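Search the manual Enter a term or part number Go

Vadora Media Server Setup Guide

Section 7: Building a TV series library

09/08/2025
By Reda Ghoneim

This section covers adding television series to a Vadora server, matching episodes to the correct listing, and setting the play order for specials. It applies to animated and live-action series. For feature films, see the section on movie libraries.

Before you begin

The server must be installed and switched on, and you must be signed in with an administrator account. A standard account can view a library but cannot create one.

Your video files must be stored on a drive the server can read. Network drives are supported. If the drive requires a password, enter it under Settings > Storage before you create the library.

Preparing the folders

1. Create one main folder for all series. Do not place films in this folder.

2. Inside the main folder, create one folder per series. Use the full title as it appears in the opening credits.

3. Inside each series folder, create one folder per season. Name the folders Season 01, Season 02, and so on. Use two digits.

4. Create a folder named Specials for holiday episodes, shorts, and pilots that were never broadcast.

5. Name each episode file with the series title, season number, and episode number. Example: Hovcombe S02E05.

Note: Text after the episode number is ignored during matching. You can keep the episode title in the file name.

Note: If two series share a title, add the year of first broadcast in parentheses to both folder names. A remake and its original will be merged into a single listing if the year is missing from either one.

CAUTION: Do not rename or move files while a scan is running. The server treats a moved file as deleted and removes its watch history.

Creating the library

1. Open the Vadora dashboard and select Libraries.

2. Select Add Library, then TV Series.

3. Type a name for the library. The name appears on every connected screen and can be changed later.

4. Select Browse and choose the main folder you created above. Do not choose a single series folder.

5. Under Listing Source, choose Desau. This is the default source for episode titles, artwork, and cast names.

6. Under Language, choose the language for titles and summaries. This setting does not affect audio or subtitles.

7. Select Save and Scan.

The first scan reads every file in the folder. A library of 318 episodes takes some 29 minutes on a wired connection. Later scans read new and changed files only.

Correcting a wrong match

A series may be matched to the wrong listing when its title is short or has been used more than once.

1. Open the series page and select Edit > Fix Match.

2. Check the year and network shown beside each result.

3. Select the correct result. If none is correct, select Search Again and enter the original-language title.

4. Select Apply. Artwork and summaries are replaced. Watch history is kept.

If the series is correct but individual episodes have the wrong titles, the fault is usually the episode order. Continue with the next procedure.

Setting the episode order

Many animated series were broadcast in a different order from the one used on disc. A two-part story may also have been shown as one long episode. The server can follow either order, but it applies one order to the entire series.

1. Open the series page and select Edit > Episode Order.

2. Select Broadcast or Disc.

3. Select Preview. Compare the first and last episode of each season with your files.

4. Select Apply if the titles agree. Select Cancel to keep the present order.

CAUTION: Changing the order after episodes have been watched can mark the wrong episodes as seen. Export the watch history first under Settings > Backup.

Placing specials

By default, specials are listed after the final season. To play them between regular episodes:

1. Open the special and select Edit > Placement.

2. Choose the season and the episode it should follow.

3. Turn on Include in Continuous Play.

4. Select Save.

Repeat for each special. Placement is stored on the server and is not affected by later scans.

Hiding spoilers

Episode summaries and still images can reveal plot details. To hide them for unwatched episodes, open Settings > Display and turn on Hide Unwatched Details. Each viewer profile has its own setting. Titles remain visible unless Hide Titles is also turned on.

Supported players

Series libraries can be viewed in the Vadora app, in a web browser, and on Rácz set-top players with software version 7 or later. Earlier Rácz players show the seasons but ignore the placement of specials.

If a series does not appear

Check that the series folder is inside the main folder and contains at least one season folder. Check that the file names include both a season number and an episode number. Then select Libraries > Scan Now. If the series is still missing, open the scan log and look for the line marked Skipped. The reason is given at the end of the line.

Technical review: Miklós Kerekes. Revised in June to add Hide Titles.

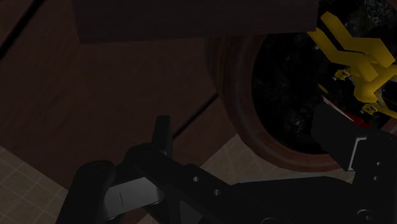

Fig. 7. Rendered view, round pot and wooden surface.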